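07/03/2024
Dye room, Delside

Madder bath, continued from the last entry. Left the pot covered overnight with the skeins in. Color this morning is deeper than when I turned the heat off, closer to brick than to the orange we had on the first samples. Lifted one skein and let it drain on the rail before deciding about the rest. Decided to take them all out. The orange is still there underneath when the wet wool is held up to the window, but I expect it to drop back as it dries.

Weighed the undyed stock before starting anything new. 1,022 g of the Trekham two-ply left, plus the odd cones on the top shelf, which I didn't weigh because they are a different twist and we keep using them for ties. That should be enough for the brown series if we don't repeat the iron samples at full size. Perihan wants to repeat them. See below.

Water: still on the tap. The rain barrel is full, but it had leaves in it and I didn't want to start with a new variable. If anyone uses the barrel, write it on the tag, even for a small test. The August skeins are impossible to compare with anything because half of them were done in barrel water and the tags only say "soft."

Mordant. All of today's wool was mordanted with alum last week and stored damp in the lidded tub. Smelled fine, no slime, no spots. One skein had worked loose from its ties and tangled. I untangled it before it went in, and it lost a short length at the broken end. I put the broken piece in the sample envelope so it isn't wasted.

Walnut

Husks from Atstead, the same sack as before, soaked since the last entry. The liquid is nearly black and has a skin on it. I skimmed the skin, strained through the old pillowcase, then strained again because the first pass left grit. The grit does matter. Last time it settled in the folds of the skeins and we were still shaking it out when the wool got to the loom. Selim said he could feel it in the shuttle, and there was a line of dust on the floor under the breast beam.

Split the strained liquid into two pots. Pot A plain. Pot B the same with a little iron, dissolved separately in a jar and added before the wool went in. On the previous round I added the iron with the wool already in the pot and it took in patches, darkest where I had poured. The patchy skein is on the peg by the door and is not for sale or for anyone's project. It is useful to show people what happens.

Both pots brought up slowly and held below a simmer. Pot B ran hotter than A the whole time. It is the thinner pot and sits on the front ring, so next time swap the rings and see whether the heat follows the pot or the ring. I kept pulling B half off the ring to hold it down. Turned the wool with the long stick in A and the short stick in B and did not cross them over.

Pot A result, wet: warm mid brown, even, no streaks. Pot B result, wet: gray-brown, colder, a bit flat. Feels harsher in the hand already. I think the iron was still too much, though I used less than the recipe card says. The card is in Perihan's writing but she says she copied it from an older card and isn't sure the older one was for wool. I've penciled a question mark next to the amount.

Perihan Duman came in while the pots were cooling. Her view is that the gray-brown is what the brown series is missing, and that we should do it again at full size before the sack runs out. My view is that the plain walnut with a shorter madder overdye gives enough range, and the iron wool wears out early. We agreed on one more iron test with half the amount, small skein only, and she will do it herself so that there is one pair of hands on it start to finish. She'll also write a new card.

Color planning

Spent the middle of the day on the blend rather than on dyeing. What we want is a mixed yarn that reads as brown from across a room and breaks up into separate colors when you are close to it. The trial cloth for Keskin went the other way. It had good separate colors up close and turned to mud at a distance, mainly because the madder and the walnut were too near each other in depth. There has to be a light one in there or a cold one. Gray does both jobs if it isn't too dark.

We looked at finished things as well as yarn wraps, since a wrap on a card is too small to judge. A cushion turned out to be a good size for it. You can leave it where it would normally sit and come back to it at different times of day. 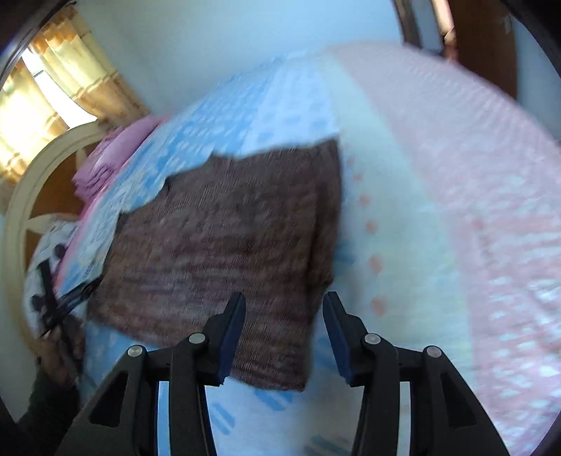 Brown cushion on the bed. Brown, maroon and gray threads together, faint streaks running across.

Selim's note on this sort of mix: the streaks come from the thread changing color along its length, and you get them whether you plan them or not. If we want them weaker, ply two different dye lots together before winding. If we want them stronger, leave the singles alone and let the color run. For the Keskin cloth I'd go weaker. They asked for something quiet for chair seats, and a strong streak on a seat looks like a stain once the chair has been used for a while.

Maroon is the one we don't have. Madder over walnut gave me a red-brown that is close but too warm. Options, in the order I'd try them: madder first, then walnut, short; madder with a very weak iron dip after; buying in a maroon from Trekham and accepting that it isn't ours. Perihan doesn't like the last one. I don't mind it for the chair seats, but then we can't put it on the label the way the label is worded now, and the labels are already printed.

Loom

Selim Çınar had the big loom down for most of the day. The squeak on the left treadle was a dry pin. Cleaned it, waxed it, put it back. He also found that the reed has a bent dent near the middle, which explains the thin line in the last two lengths of cloth. I had put that down to uneven warping and had been rather short with people about it. Sorry to the people concerned. He straightened the dent with the flat pliers and says it will do for now – the proper fix is a new reed, and that has to wait for the Keskin money.

Warp for the next trial: undyed Trekham two-ply, same sett as before so that the only change is the weft. Around 400 ends. Wind it in narrower sections this time. The last warp had slack on one side because the sections were wound on different days by different people, and you could see the change in tension when it went on the beam. Whoever starts the warp finishes it, please, even if that means starting later.

The floor weights are back under the bench. They were being used to hold the back door open. There is a wedge for the door.

Drying and washing out

Skeins rinsed until the water was clear, except pot B, which kept giving up a little gray however long I went on. Stopped when my hands were too cold to go on. It'll need another wash before anybody winds it. Hung everything on the long rail with the dark ones at the far end so they can't drip on the others. Turned the skeins once. They should be turned again this evening and first thing tomorrow or the color settles at the bottom of the loop.

One thing to watch. The heater at the rail end dries the first few skeins much faster than the rest, and the fast-dried wool comes out slightly crisp. I moved the rail a step away from it. It's in the way of the cupboard now, so move it back once they're dry, but not before.

Tags: wrote them in pencil on the cotton tape. The marker that says waterproof is not waterproof in walnut. I've thrown it out.

Light test

Put short lengths of madder, walnut A, walnut B and the August skeins in the south window, half under card. Card is pinned, please don't move it to look. I'd like to leave it until the next long entry. The earlier strip, the one with the onion skin on it, has faded as badly as expected and can come down. Staple it into the back of this book so that we have it the next time someone suggests onion skin for upholstery.

To do

Perihan: small iron test, half amount, new card.
Selim: ask Keskin whether they want the cloth washed or unwashed. They've said both at different times.
Me: madder first, walnut second, short bath. Phone Atstead about another sack of husks, and ask if they can pick the stalks out. Reword the label, or find out what it costs to reprint.
Anyone: lids on the mordant tub. It was open when I got in.

Later. Turned the skeins. Pot A has dried at the tips and is a good shade lighter than it was wet, a bit yellow if anything. Madder has gone back toward orange as I thought it would, though not all the way. B looks better dry than it did wet, and I'll tell Perihan that tomorrow.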